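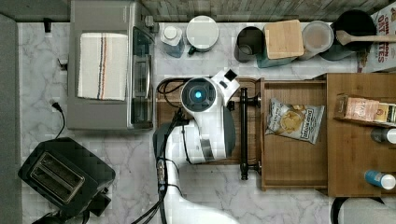 Fig. 4.1. White marble countertop with faint gray veining.

Unit 4: Natural Stone Surfaces — Porosity, Staining and Sealing
Instructor: Špela Nikolovski
Revised 5 November 2018

4.1 Terms

In the trade, "marble" covers any calcium carbonate stone that takes a polish. In geology it means limestone or dolostone recrystallized by heat and pressure. These notes use the geological sense. Dolomitic marble reacts more slowly with weak acid than calcitic marble and is slightly harder. Veining comes from impurities in the parent rock, mainly clay, iron oxides and graphite, and gray veins are usually graphitic.

Calcite is 3 on the Mohs scale. Quartz is 7. Ordinary grit carried in on shoes or vegetables contains quartz, so a polished marble surface will scratch in normal use whether or not it is sealed.

4.2 Etching and staining

These are separate processes and you will lose marks for confusing them.

Etching is a chemical reaction at the surface. Acid dissolves calcite, carbon dioxide is released, and the polish is lost. The mark is dull and usually lighter than the stone around it. Lemon juice, vinegar and wine are the common causes. Sealer does not prevent it.

Staining is absorption. A liquid enters the pores by capillary action and leaves color behind. The mark is usually darker than the stone and the polish is intact. Oil is the worst case, as it spreads sideways below the surface and does not evaporate.

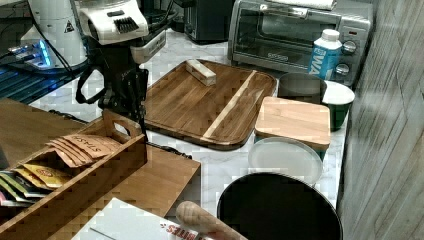 An etch is repaired by re-honing or repolishing. A stain is drawn out with a poultice: an absorbent powder mixed with a solvent suited to the stain, spread on, covered, and left to dry. Old oil stains may need several applications.

4.3 Sealers

Penetrating sealers (silanes, siloxanes, fluoropolymers) line the pores and lower the surface energy. Water vapor can still pass. Topical sealers form a film, which scratches and can trap moisture, and are not used on food preparation surfaces in this course.

Absorption test: place a drop of water on the clean, dry stone, cover with a watch glass, and check for darkening at 2, 9 and 32 minutes. Record the first reading at which darkening is visible. Repeat with mineral oil on a different part of the slab.

The September group tested two penetrating sealers, Vokik and Flerora, on honed offcuts from the Hunport yard. Of 78 drops, nearly all the early failures were within a finger's width of a sawn edge — the edges had not been coated. Seal all faces of your sample, including the back.

4.4 Before the next lab

Read the Maurya handout on surface energy, sections 1 and 2. Bring your own offcut, washed with neutral soap and air dried overnight.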